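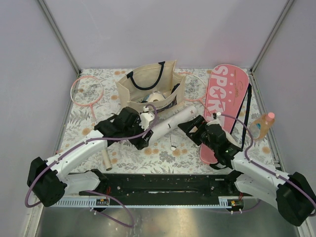

Home | Topics | Machines | Sport | Random entry | Log in

Demonstration gathering (robotics)

Drilcombe Encyclopedia of Everyday Machines
By the Drilcombe desk, 29/08/2020
14 shares | 3 comments

Demonstration gathering is the practice of recording a robot while a person makes it do something, many times over, so that a learning system can later try to do the same thing without the person. Each recording is called a demonstration or an episode. The people who make them are called operators, and the job is a good deal less glamorous than either "robot" or "learning" would lead an applicant to expect. Most of it is putting objects into other objects and then taking them out again.

The term is used mainly for arms that handle household things. Recordings of cars, drones and walking machines are gathered by related methods but are usually filed under their own names, and the people who gather them go outdoors more.

Background

A factory arm of the older kind is told where to go in numbers. This works very well for as long as the part is where the numbers say it is. Household objects have never shown much interest in this arrangement. A cloth bag in particular has no fixed shape, and its opening can be somewhere else by the time a gripper arrives.

Writing rules for such objects is possible and has been tried at length. The rule for finding the handle of a bag tends to grow a second rule for when the handle has fallen inside, and a third for when there are two handles and only one has fallen inside. Demonstration gathering replaces the rules with a pile of cases in which someone dealt with the handle somehow. The system is then trained to produce arm movements like those in the pile when its cameras show it something similar. How similar is the question on which most of the budget is spent.

Equipment

A common setup has two arms mounted at one edge of a table, each ending in a gripper. Cameras are often fitted near the grippers, with at least one more fixed where it can take in the whole work surface. Plain walls may be put up around the table to keep the rest of the building out of the recordings, chiefly people walking past with lunch.

The operator controls the arms in one of several ways. Leader arms are a second, lighter pair that the operator moves by hand while the working pair copies them. Handheld controllers of the kind sold for games are cheaper and take longer to get used to. A few groups push the working arms about directly, which gives good movement data and a great many pictures of the operator's sleeves.

The Rosix station, a two-arm table sold as a kit, is built for the leader-arm method. Its manual runs to 59 pages, 38 of which concern cables. Owners generally agree that this is the right proportion. A cable that snags on a joint spoils an episode in a way that is easy to miss while recording and very plain to everyone afterward.

Choosing the objects

Early collections leaned on colored blocks, and the systems trained on them became skilled with colored blocks. Later ones moved to goods that a person might own on purpose. Sports gear is popular because a single hobby supplies several kinds of difficulty at a modest price. Badminton is a fair case. The racket is long, has a thin shaft and offers a net that a camera can see straight through, so that half of what it reports about the racket is really about the tablecloth. The shuttlecock weighs almost nothing and has a skirt that crushes if gripped with any conviction. The tube is a cylinder and will roll. The case has a strap, and straps get into everything.

Add an open tote bag and a drinks bottle and the result is a packing task of real difficulty that looks, to a visitor, like somebody getting ready to leave the house. Visitors often ask when the hard part starts.

Coverings are changed as well. A system that has seen only bare gray tabletops may treat a printed leaf as an object and make a sincere attempt to pick it up. Floral cloths are therefore prized, and demonstration gathering may be the last technical field in which the purchase of a flowered tablecloth can be charged to equipment.

The episode

An episode begins with the objects laid out and the arms in their starting position. The operator starts the recording, carries out the task, returns the arms and stops the recording. An assistant, or the same operator with a sigh, then rearranges everything for the next one.

Rearranging is called the reset, and it commonly takes longer than the task. It is also where much of the value lies. If the tube is always laid at the same slant, the system will learn that slant and be baffled by any other. Instructions therefore tell the operator to vary the layout. People turn out to be poor at this. Asked to scatter objects at random, they spread them evenly, keep them from touching and turn the printed side to face themselves. Some groups now issue layout cards drawn from a shuffled deck. Operators dislike the cards, especially the ones that put the bottle down flat behind the bag.

Speed is a matter of taste. Slow, careful movement is easy to learn from and teaches the system to be slow and careful, with long pauses in which it appears to be thinking about something else. Fast movement teaches it to be fast. Both lessons are absorbed with the same enthusiasm.

Mistakes

A dropped object is not always a wasted episode. If the operator drops the shuttlecock, picks it up again and goes on, the recording shows what recovery looks like, and systems trained without any recoveries are known for continuing to pack an item that is lying on the table. Too many drops, however, and dropping begins to look like part of the method.

The usual compromise is to label episodes as clean, recovered or failed. Agreement between labelers is high for clean and failed. The middle label covers everything from a small fumble to an afternoon spent fishing for a strap, and has been the cause of more meetings than the other two together.

The Kotby collection

The Kotby collection is the example most often given in teaching. It holds 3,481 episodes of bag packing and unpacking, recorded on two stations over one winter. The target for each operator was 45 episodes a shift. The target was met every day until December, when someone watched the recordings.

Operators had found that the quickest way to fill a bag was to hold it open with the left gripper and do everything else with the right. The instructions did not forbid this. The trained system duly used its left arm as a kind of coat hook, and when the bag stood open by itself it would still reach over and hold on, for the look of the thing. Later sessions required the left arm to place at least one item. The early episodes were kept, and they are still the ones that newcomers are shown first.

The collection's notes are also cited for their tone. The entry for one long session reads, in full, "Racket. Racket. Racket."

Galang scoring

Galang scoring is a method for deciding when to stop. A held-back set of layouts is tried by the trained system at intervals, and gathering ends when more episodes no longer bring better results. In practice gathering more often ends when the money does, or when the bag wears out. The method is still widely reported, as it produces a curve, and the curve usually goes up at first.

Criticism

Critics point out that a great deal of human effort is spent teaching a machine to do slowly what the human was already doing, through a less convenient pair of hands. Supporters answer that the effort is spent once and the result can be copied. Both sides have been saying this for some time.

A narrower complaint concerns habits. Operators leave their manners in the data: left-handers can be picked out, and so can people who tap the tube twice before letting go of it. Systems trained on their work tap the tube twice. Whether this should be cleaned out or left alone is unsettled. Filtering takes time, and the tapping does no harm to the tube.

See also

Leader arm
Reset (robotics)
Deformable objects
Gripper
Tote bag

3 comments | Share | Print | Suggest a correction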